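Ikside trail link shut until autumn as bridge work begins

By the Bremell desk

37 shares 8 comments

Mountain bikers heading for Ikside this summer will have to ride round the closed section of the Selska loop, after the land managers confirmed that the timber bridge at the foot of the main descent is to be taken out and replaced.

The closure starts in June and covers the lower part of the loop, from the gate below the quarry to the junction with the forest road. The upper trails stay open. So does the skills area by the car park, along with the short family circuit, which does not use the bridge.

The Selska loop is the longest waymarked ride at Ikside and the one most visitors come for. It climbs on gravel from the car park, crosses open moor and then drops through the trees to the river. Riders have been asked to get off and walk across the bridge since the winter floods, when the bank on the far side was undercut and one of the supports shifted. Signs went up at both ends at the time, but tyre marks on the deck suggest they were not always followed.

An inspection in the spring found that the supports could be shored up for a while but that the decking was also near the end of its life. The managers decided to replace the lot in one go. The new bridge will sit a little upstream, where the bank is rock, and will be wide enough for two bikes to pass. It will have a mesh surface, a point local riders had pressed for after a string of falls on wet boards.

The trail on either side has to be moved to meet it. On the near bank this means filling in the last two corners of the old descent and cutting a new line across the slope, with three bermed turns and a longer run-out before the water. On the far bank the steep pull up to the forest road will be replaced with an easier climb on a stone surface. The full loop will be slightly longer as a result.

Until then a diversion is in place. Riders coming off the moor should turn left at the quarry gate and follow the yellow arrows down the access track to the road. From there it is 5 km back to the car park, 11 km for anyone who takes the old railway path instead. The railway path is flat and traffic-free but is shared with walkers and horses, and riders are asked to slow down and call out before passing.

The road option is narrow in places and carries quarry lorries in the mornings. The lorries stop at 2 pm, and groups with children may prefer to set off after lunch. There is no mobile signal between the gate and the first houses.

The Bremell night series, which normally uses the lower descent for its final round, will finish on the upper trails this year. Entries already paid for will carry over. The organisers say the course will be shorter, with an extra lap for the senior classes, and that start times are unchanged. Lights will still be checked at sign-on.

Šťastný, the bike hire shop beside the car park, will be open as usual throughout. It has printed a free map of the diversion and has a few trailers and child seats for those switching to the railway path. The shop has also moved its bike wash to the back of the building while contractors use the front yard for materials. Parking is likely to be tighter than normal, as the row nearest the river is fenced off for the same reason, and the overflow field will be opened in dry weather only.

The closure is a full one. Fencing will be up day and night, and the managers say it applies at weekends too, when no work is going on, as there will be open trenches across the line of the trail. Anyone fording the river below the bridge is being asked not to. The gravel beds there are used by spawning fish later in the year and the far bank is still loose.

Work is due to finish in October if the river stays low enough for the foundations to go in on time. The new corners will then be left to settle before they are opened, so riders may find the bridge in use by walkers first. An update will be posted on the board at the car park at the end of each month.

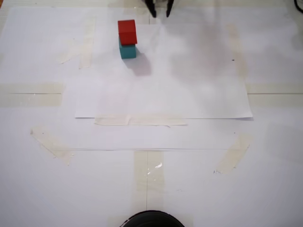
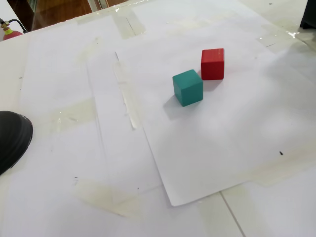
Most of the comments so far have been about the diversion. Radka wrote that she had ridden it with her two girls and would choose the railway path every time, even with the extra distance, because the road has no verge to stop on. She wanted to know whether the yellow arrows could be repeated at the second gate, where they had gone straight on and ended up in a farmyard. She was pleased about the mesh on the new bridge, having gone over on the old boards herself, but said she would miss those last two corners.

8 comments Share this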